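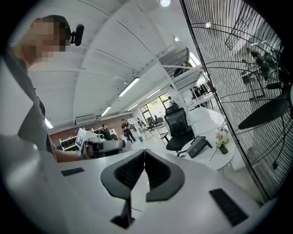

Kundar hand-held gripper, with replacement finger kit

Posted July 2020 by the Etis workshop
Shares: 4 | Comments: 2

If you came for the finger kit, it's further down, and it's free if you have a gripper from the first run. Please read the middle part before you put it on, though. I've put the trouble right in the product page because I'd want to see it there if I were the one buying (and a couple of you told me the old page was a bit too cheerful, which, fair enough).

So, the Kundar. It's a hand-held gripper with two soft finger pads and a trigger. You carry it around and do ordinary jobs with it, and your robot folks get recordings they can train on. Most people buy a pair, one for each hand. The body is white plastic, light enough that I can use one through a morning and still want to pick up my coffee afterward. The marker card sits on top so an outside camera can keep track of where the gripper is. There's a place for your own camera too, and we don't sell cameras, so please don't write to ask me which one is best. I have opinions and they change every week!

What went wrong

We made 300 grippers in the first run. They went out with fingers molded for us by Benum, and the fingers themselves are great, really grippy, nice and soft at the tips. The trouble was where the finger meets the slider. We held it there with glue and a small plastic peg. On the bench that was plenty. We opened and closed one over and over on a little motor jig and it looked fine, so I signed off on it. That was my call and it was a bad one.

The jig only ever squeezed straight. People don't. They twist a jar lid, they drag a chair by its back, they pinch a cloth and yank it sideways. At around 4000 closes with that kind of twisting, the glue starts to let go along the back edge of the finger. You won't see it at first. The peg keeps the finger standing up and it still closes, but now it can lean. Then one day you pull on something and the finger folds over flat, or comes off and stays behind on whatever you were holding.

That's annoying at a table. It's a lot worse near anything that moves, and here's the part I lost sleep over.

The report came from the crew at Teshome, who run a big open room with a bunch of people working in it at once. It gets warm in there with everybody moving around, so they had a standing fan going, the tall kind with the wire cage. One of their people was reaching past it with a gripper in each hand. The left finger had already gone loose, it leaned out, and the tip slipped between the bars of the cage. The blade caught it. The finger tore off the slider, the fan stopped dead and then kicked over onto a table. The person got a hard jolt in the wrist and a scare. No cuts, nothing broken, and they were back at work in two days. The fan was done for. I'd buy them ten fans to have that not happen.

I want to be plain about the bars. Our finger tips taper. On a lot of fans the spaces in the cage are wider than the tip, so even a perfect gripper with tight fingers can go through if you get close enough. The cage is made to keep a hand out, and you're holding something a good deal skinnier than a hand. It also sticks out past where you think your hand ends. I've been using these things for ages and I still knock the tips on door frames.

The second problem, smaller

While we were looking into the Teshome report we found out the marker card can lift. The card is held by a clip at the back and a strip of tape at the front. Steady moving air gets under the front edge and works at the tape, and bit by bit the card tips up. The camera still finds it, so you don't get an error. You just get a position that's off by a little, and then by a little more, and you go home thinking you had a good day. Four customers had sent us strange recordings before this and I'd blamed lighting every single time. Sorry about that. I've written to all four.

What's different now

The new finger has a metal pin that goes right through the base and into the slider, and the glue is gone completely. If the pin works loose the finger stops closing all the way, so you notice early, at a point when it's still held on. We changed the jig as well. It twists while it squeezes and it pulls to the side at the end of each close, and it makes the most awful squeaking noise. The card now drops into a shallow tray with a lip all the way around it.

I looked at making the tips fatter so they couldn't get through a fan cage. I tried two versions. Both were hopeless at picking up anything thin, and people would've swapped back to the old tips within the hour. So the tips are the same as they were, and the fan rule below is going to have to do the job.

How to tell if you have the old fingers

Turn the gripper over and look at the base of each finger. If you see a round metal pin end, you have the new ones. If it's smooth black all the way down, you have the old ones. Please don't go by the purchase date, because some of the first run sat in a reseller's closet until last October and went out much later than the rest.

Got the old ones? Then stop using them for now. I know that's a pain in the middle of a project. If you want to check how far along yours are, close the gripper on a folded towel and push each finger sideways with your thumb. A good one bends in the middle. A bad one rocks at the base. Even if yours bend nicely, ask for the kit anyway.

Fitting the kit

Set aside twenty minutes for the first gripper, and a lot less for the other one.

Take the trigger lock and slide it forward so the jaws stay open. Peel the old finger back from the tip end, slowly. It'll either lift right off (bad sign, good thing you checked) or fight you. If it fights, warm it with a hair dryer on low. No knives please, I cut a slider clean through that way and felt very silly.

Clean the old glue off with rubbing alcohol and let it dry. The new finger pushes on with its ridged side facing in. Line up the hole, push the pin through from the back, and snap the little keeper over the end until you feel it click. Do the other side. Then release the lock and squeeze a few times, looking straight down at the tips. They should meet evenly. If one is ahead of the other, the finger isn't seated, so pull the pin and try again.

The card tray sticks on over the old clip. Redo your camera setup afterward, since the card sits a hair higher than it used to.

Working in a room with other stuff in it

Keep an arm's length plus the gripper between you and any fan while it's running. If you have to work closer, switch it off and wait for the blades to stop. Wall-mounted air conditioning is fine as long as it isn't blowing right at the card.

If you wear something on your head while you record, remember it blocks a bit of your view off to the side, and that's exactly where the gripper you aren't looking at will be. Walk your route once with empty hands. Move the fan first, then the office chairs.

Tie back long sleeves and cords. Take a break when your grip gets tired, because tired hands drift outward. Mine do, anyway.

What comes in the box

Gripper with the pinned fingers fitted, one spare pair of fingers, spare pins and keepers, marker card and tray, a small hex key, and a printed sheet with the fan rule on it in very large type. A pair for both hands comes as two boxes taped together.

Getting the free kit

Use the contact form and tell us how many grippers you have and where to send things. You don't need a receipt. Please mail the old fingers back in the same bag, even the ones that look fine. I want to put them on the new jig and see when they go.

If a finger came off during use, tell me what you were grabbing at the time, even if it's embarrassing. The best note so far was about a frozen chicken, and it got us the sideways pull on the jig.

Comments (2)

Swapped both of ours over lunch. The keeper click is really faint on the left one, I wasn't sure it was in until I tugged it. Fingers meet fine now.

Can you sell the card tray by itself? Our fingers already have the pins but the card is still on the old clip.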